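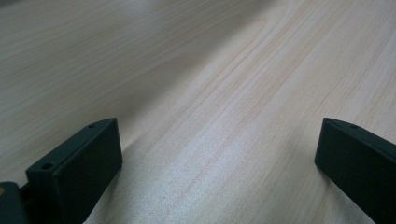 Both fingers over the bench, jaws open, taken with the gripper's own camera.

Hand-held gripper, second version: fingers, inserts and a glare problem
Workshop builds > Arms and grippers
Started June 2020

desk_sombat
I've been building a hand-held gripper in the shared workshop and it's far enough along to put up for comment. You hold it, you squeeze, the two fingers close, and the camera on it records what happens. The recordings are meant to go to the small arm Rochelle Doucet and I have been putting together, which will carry the same fingers and the same camera in the same position. The arm isn't ready. This thread is only about the hand-held part.

The fingers are printed in a dark green from Desamance that comes out nearly black. They are plain blocks with a flat inner face and a slanted top, and there are holes in the top for fixings. I wanted something I could reprint in an evening when I broke one, and I have broken two.

Complete, with camera and brackets, it weighs 496 g. The first version was lighter but it flexed when you squeezed it, so the fingers met at the tips and not along the face.

Three things I'd like opinions on:

Threaded inserts or captive nuts for the fingers.
Whether the inner faces need a rubber pad.
Glare. The bench top is a pale wood and the light bounces off it straight into the camera. There's a white patch right between the fingers where the grain disappears.

kettle_and_vice
Nice to see this moving. On the first one, captive nuts every time. Heat-set inserts in a block that size will pull out as soon as you drop it, and you will drop it. A nut in a pocket can't go anywhere.

On the pads, yes, you need them. Bare printed plastic on anything smooth is hopeless.

neagu_g
I don't agree about the nuts. A pocket deep enough for a nut takes a lot of material out of the block, right where the load goes. I've had inserts in printed brackets on my router since last year and none of them has moved. Two things matter: make the hole the size the insert maker tells you, and let the thing go cold before you put a screw near it.

desk_sombat, what infill?

desk_sombat
Four walls and then fairly solid. I can't remember the number without looking at the slicer file.

kettle_and_vice
Brackets on a router don't get thrown about by hand all day. That's a different job.

neagu_g
A router shakes far more than his wrist does.

chutima_s
Could I ask about the camera? I'm building something similar at home and I'm stuck on where to put it. How far back is yours from the fingertips, and do you keep both fingers in view all the time? Mine loses the right-hand one whenever it opens fully.

desk_sombat
Both fingers stay in view at full opening, low down on either side. They are cut off at the bottom and I'm happy with that. What the camera needs to see is the tips and the gap. If you're losing one side, check that the camera is square to the jaws before you move it back. Mine was turned a few degrees on its bracket and I spent a weekend blaming the lens.

The camera bracket is slotted, with 17 mm of travel. I've used most of it.

chutima_s
Thank you. I think mine is turned as well, now that I look at it.

abdel_bench
On glare: put a cloth down. A matt grey one. Or move the lamp. You don't need to change anything on the gripper.

r_doucet
Rochelle here, I'm the other half of this. We tried a cloth. It slides when you push things along it and then the cloth is in every recording, bunched up differently each time. Also the arm will be working on that bench, with that wood and that light, so I'd sooner the recordings had the glare in them.

abdel_bench
Then you'll be training it on white patches. Half your picture has no detail in it.

r_doucet
It isn't half. It's one broad patch across the middle. The edges of the fingers are still clear against it, and if anything they stand out more.

abdel_bench
Fair enough, but lock the exposure at least. If the camera is left on automatic it will go up and down every time a dark finger crosses the bright bit.

desk_sombat
Exposure wasn't locked. It is now. Thank you, that was a good catch. Brightness no longer jumps when I close the jaws.

kettle_and_vice
Did you decide on the inserts?

desk_sombat
I should answer everything in one go. Numbered so people can shout at the right part.

1. Inserts. Brass inserts are in, set into the top of each finger with a soldering iron and an old tip. I printed a test block first and ruined three holes in it before I got one straight. The trick for me was to stop pushing when the insert was nearly flush and finish with something flat and cold. If they pull out I'll come back and say so.

2. Shiny things. Rochelle wanted to know how bad it gets with something worse than a bench, so we went to a container with a round stainless steel lid. The lid is brushed, but it still picks up the room. You get a big white glare low down, the right half goes dark, and there's a hard diagonal line where the two meet. There was a clear plastic bag on top of it, which throws highlights off every crease. The brass rings on the fingers show up well even though the fingers themselves are a bit soft that close to the lens. The white base below the lid is easy enough to pick out between the fingers. The lid is the difficult part.
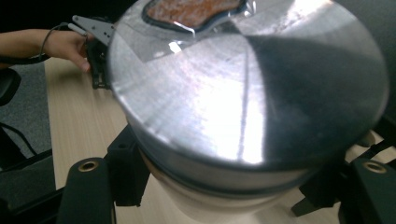 3. Cable. There is a thin black one and it ends up looped by the wrist. I don't like it. I've drawn a clip for the grip that would send it down the forearm but haven't printed it. Suggestions welcome, as long as they aren't "use wireless".

4. Brackets. Flat metal with a few small holes where it needs to be stiff, printed everywhere else. I took the saw to one of the metal ones and got the total down to 490 g. Hardly worth the blisters.

5. Pads. Not fitted. I want to record with bare fingers first and see what really slips.

neagu_g
Good to see brass. On the cable, use a bit of the braided sleeve and a hook and loop strap just below the elbow. Leave enough slack to bend your arm fully. It's what people do with air hoses.

kettle_and_vice
I'll say it again about point 5, you're wasting your time recording without pads. If you add them later the fingers look different and grip differently, and everything you've recorded is of another gripper.

desk_sombat
That's a fair point and it's the one that worries me. How thick would you go?

kettle_and_vice
Thin. Two millimetres of self-adhesive rubber, wrapped over the tip and cut flush at the sides so it doesn't peel.

chutima_s
I used the foam kind and it went shiny and flat within days. I'd go for rubber.

r_doucet
I'm against wrapping over the tip. We need the tips hard so you can get an edge under a sheet of card or the rim of a lid. Inner face only, if at all.

kettle_and_vice
Then it'll peel from the top.

r_doucet
Then we replace it. They're only little strips.

abdel_bench
Can I go back to the lid? What are you asking the arm to do with it? If it's "lift the lid", the fingers need to find the rim, and the rim in that picture is a slightly darker grey band under a load of reflection. I'd put a knob on the lid or a strip of tape round it and make life easy.

desk_sombat
For the moment nothing. It was for looking at reflections. I take the point about the rim, though. I wouldn't fancy lifting it with these fingers either, the dome gives you nothing to hold.

abdel_bench
Good, I thought you were starting with the hardest object in the building.

r_doucet
We'll start with wooden blocks and a mug. I want 100 clean recordings of each before we try anything with a lid. Clean means both fingers visible all the way through and no hand in the gap.

chutima_s
Does your other hand get into your recordings? Mine does constantly. I reach in to steady things without noticing.

desk_sombat
Yes. Forearm comes in from the left, top corner. I'm trying to learn to leave it alone. Rochelle suggested sitting on it.

neagu_g
Would you share the finger files? I'd like to print a pair and put them on the machine at Chaimongkol, there's a proper pull gauge there. I can test inserts against nuts and settle this.

kettle_and_vice
I'd be interested in that. Do it with the same screw length for both, otherwise it proves nothing.

neagu_g
Same screws, same filament if desk_sombat tells me which one, five of each. I'll pull them straight and then sideways.

desk_sombat
Files are in the workshop shared folder under "fingers_v2", both the insert version and the plain one. The plain one has the holes undersized, so drill them if you want to fit nuts. You'd have to cut the pockets yourself, I never modelled any.

The filament is the ordinary Desamance dark green, not the tough one. Dry it first. My spool had been on a shelf since April and the first pair came out rough along the slant.

neagu_g
Got them. The left and right fingers are mirrored but the names are the wrong way round, by the way.

desk_sombat
Depends which end you're looking from. I'll rename them.

chutima_s
Update from me: camera was turned, as you said. Straightened it and I have both fingers at full opening. Now my jaw doesn't close evenly, left side gets there first. Is that the linkage or the spring?

desk_sombat
Linkage, most likely. Take the spring off and move the jaw by hand. If one side still leads, look for slop in the pivot on the other side. Start a new thread with photos of the underside and I'll have a look tomorrow evening.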